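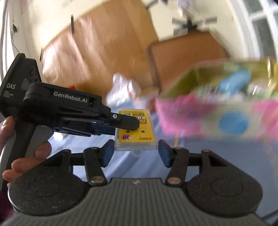

Why does the same soda commercial run three different ways in one evening?
Because the long one is costly to air, so the brand buys it once or twice to make the story stick and then leans on the short cuts to remind you of it.

I have been chewing on this all week, and I love it! I started keeping a log of the drink ads I see at night, and the Worton ginger beer campaign is the one that got me hooked. There's a full-minute version with the ferry and the brass band, a thirty-second one where the band is already playing, and a tiny cut with nothing but the cap coming off and that hiss. Same music in all three, same last shot.

In March so far I've logged 18 airings. Only 5 were the long version, and every one of those landed in the first break of a show (when people are still on the couch, I guess). The hiss one turns up late, often twice in the same break.

Ivska sparkling water does it the other way around. They only seem to have short spots, six of them, each with a different fruit, and you have to catch a few before you notice that the kitchen is the same kitchen and the light outside the window is getting later. I missed the pear one for days and was so happy when it finally came on.

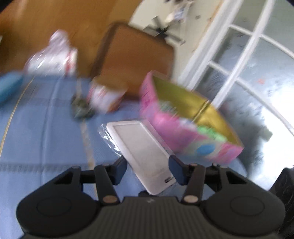

Ads I'm still hoping to catch

Top of my list is the Hlongwane iced tea spot with the rooftop dominoes game. A reader wrote in to say it runs during the late cooking reruns, so I'll be up! I'd also like to see the old Irnholm cider ad again, the one with the orchard dog, if any local station still has it in rotation.

My notebook has room for 300 entries and I fully plan to fill it. If you've seen a drink ad in a length I haven't mentioned, leave a comment with the channel and the time of night, plus whatever show it interrupted. I'll add them to the log this weekend and put the new list up after that.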